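We use cookies to remember your reading preferences. Accept / Manage settings

Reading time: 6 min

Household Systems, Unit 6: Drawers, Trays and the Promise of "A Place for Everything"

Handout for the Saturday section. Bring it with you, marked up. The reading for this unit is the Momlow chapter on storage, and I would like you to come in having argued with at least one paragraph of it.

1. Where the advice comes from

Most home organizing advice rests on a claim that gets stated early and then never looked at again: that an object with a fixed home is an object you will put back. Momlow says it on the first page of the chapter. The Zarkero workbook, which some of you used last term, says it inside the cover and again at the head of each exercise. Neither offers anything you could call evidence. The workbook has a survey of 401 households, and if you read the note under the table you will see that the people surveyed had already bought the workbook. They were asked whether they felt more organized. They did. I would too, having paid for it.

I don't say the claim is false. It is probably true of keys. I doubt it is true of batteries, tape, takeout menus, spare buttons or the small hex wrench that came with the bookshelf, and those are the things that fill a house.

2. Closed storage

A drawer does two jobs, and the advice books run them together. It holds things, and it keeps you from seeing them. The second job is what sells furniture. A room with the drawers shut looks tidy whatever is inside them, so when somebody tells you a cabinet "solved" their hallway, ask what they mean by solved. Can they find the stapler?

Look at what closed storage asks of you each time. You need a free hand for the handle. You need clearance in front for the drawer to come out. You need to remember which drawer. Then you need to shut it, and plenty of people don't. Each step is small -- but the books count them as nothing, and they are exactly where the habit breaks down at the end of a long day.

Handles deserve more attention than they get. A long bar can be taken hold of at different points along its length; a small knob gives you one spot and not much of it. Which way the bar runs matters as well, if your wrists are stiff or you are reaching from the side. Momlow has a full page on the color of handles and one line on their shape.
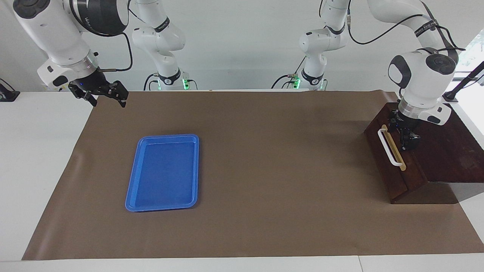 3. Open storage

The usual alternative is the tray. The case for trays is that they cost you almost nothing to use: no handle, no clearance, no remembering. You set the thing down and you are done. A raised rim keeps a marble or a pencil from wandering off, and a plain floor makes it easy to see what is there.

The case against is that a tray collects whatever is near it. Ruawai's catalog calls its trays "landing zones," a phrase I would ask you not to use in your papers. Things land and stay landed. Two weeks on, the tray is a pile with a border. The catalog photographs show a tray with a watch and one set of keys on it, and I have never been in a house where that lasted until dinner.

Size is the other trouble. People buy the large one to be safe, and the large one fills. I would start with the smallest tray that fits the job and see how annoyed you get.

4. The combined method

The Cudar plan tries to have it both ways: objects go first to an open tray, then get moved to a drawer once a day. It sounds sensible. In practice it doubles the handling, and it depends on somebody doing the evening transfer. The plan's own brochure says a household makes nearly 2000 "placement decisions" a year. I can't find where that figure comes from, and I suspect it was picked for sounding tiring.

If you want to test the method, do it properly. Write down what went into the tray and what came out of it. Don't write down how you feel about the tray.

5. For next time

Choose one drawer at home. Before opening it, list what you believe is inside. Then open it and list what is there. Keep both lists, mistakes included, and don't tidy the drawer first. Note also how the drawer opens, whether it sticks, and what you were holding in your other hand.

One page, typed. Late papers lose a grade step, as before.

Household Systems course notes. Questions about the handout: ext. 2889
Back to top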